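Helpers wanted for a two-arm laundry folding build (evenings, shared workshop)

Posted in: Calls / Participants / Hardware

Short version. Two robot arms, one white table, a lot of T-shirts. Need 2 more people from April on. Unpaid, sorry. Keys and coffee provided.

Longer version. The project is called Tamihana and it lives in the back bay at Odine, the shared workshop on the Jiron side of the canal. Started as a thing on my kitchen counter, got too big, moved. Arms are up and wired, base plate bolted down, walls on three sides. Now it needs hours put into it, more than I have after work.
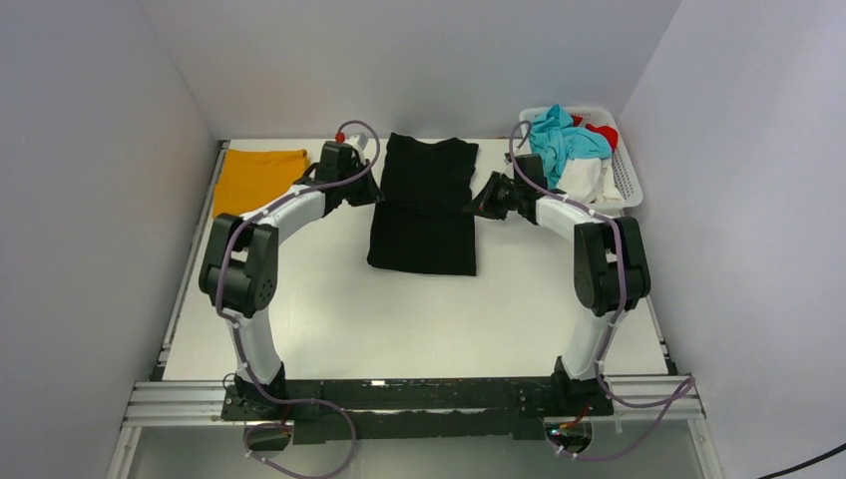
What you'd be doing, mostly: driving the arms through folds by hand control, over and over. T-shirts first, then towels. Resetting the table between runs. Writing down what went wrong in the log (the log matters, please dont skip it). We have 236 usable folds so far and I want a lot more before summer.

Also plenty of bench work if you'd rather. Cable routing needs redoing, the loops catch when both arms reach for the same spot. Zip ties are a stopgap. Spare gripper fingers to print and file. Somebody who can read servo error codes without swearing would be very welcome.

Who should write in:

- patient people. really the main thing
- OK with standing for a couple hours
- steady hands, any gaming or sewing or model-building background is fine
- some Python is nice for the second spot, not needed for the first
- 16 or over, workshop rule, under 18 needs a signed form from a parent

No degree, no robotics experience. I'll show you the controls the first evening, takes a bit to stop fighting them.
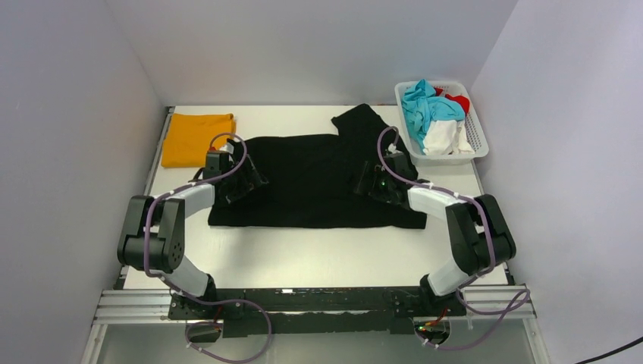
Both grippers on the black shirt, Tamihana table, Odine.

Hours: evenings from 6:30 pm, we pack up when the building closes. Come once a week or more, but pick a regular slot and stick to it. Weekends possible if you already have an Odine membership. If you don't, project helpers get in on my guest pass, so no fee for you.

What you get: your name on the build notes, use of the bench and printer for your own stuff when the arms are idle, and all the files. Everything goes up on the Moltano page once its cleaned up, drawings and recorded folds both. If you want to build your own pair at home I'll help you with the parts list.

Old clothes also wanted!! Plain T-shirts, kids sizes good, no buttons or zippers for now. Washed please. Leave them in the crate by the Odine front desk marked TAMIHANA.

To apply: send a few lines through the contact form on the Moltano page. Say which evenings work, which spot you want (folding or bench) and one thing you've built or fixed, any size. No resume. I answer within a few days, chase me if I don't.

Spots stay open untill filled.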